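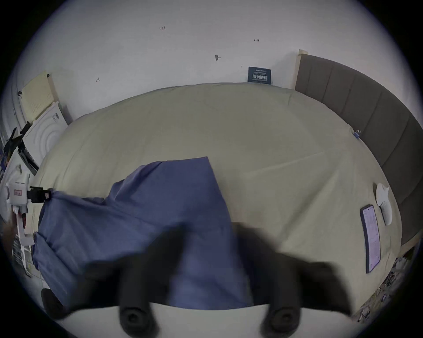
Dans quel ordre faut-il poser le drap-housse et le drap de dessus ?
Le drap-housse se pose en premier, les quatre angles engagés sous le matelas, puis le drap de dessus est déplié à plat et centré.

4.2 Mise en place du linge de lit Somance

1. Engager un angle du drap-housse côté tête, puis l'angle opposé en diagonale. Terminer par les deux angles restants.
2. Lisser la surface du centre vers les bords. Les plis légers de stockage sont admis.
3. Poser le drap de dessus plié au milieu du lit, ourlet large côté tête.
4. Déplier un côté après l'autre. Laisser retomber 25 cm de chaque côté.
5. Rabattre le haut sur 40 cm — ourlet visible.
6. Border le pied, sans tendre.

Note — Pour les matelas de plus de 25 cm d'épaisseur, utiliser le drap-housse réf. 557.

Attention : ne pas tirer sur la couture d'angle pour rattraper un drap-housse mal orienté. Le retirer et reprendre à l'étape 1.

Attention : laver à 40 °C maximum, couleurs foncées séparées.

Dernière mise à jour : 26 mai 2020
11 partages · 0 commentaire

Articles liés
Plier un drap-housse
Choisir la hauteur de bonnet
Entretien des draps de couleur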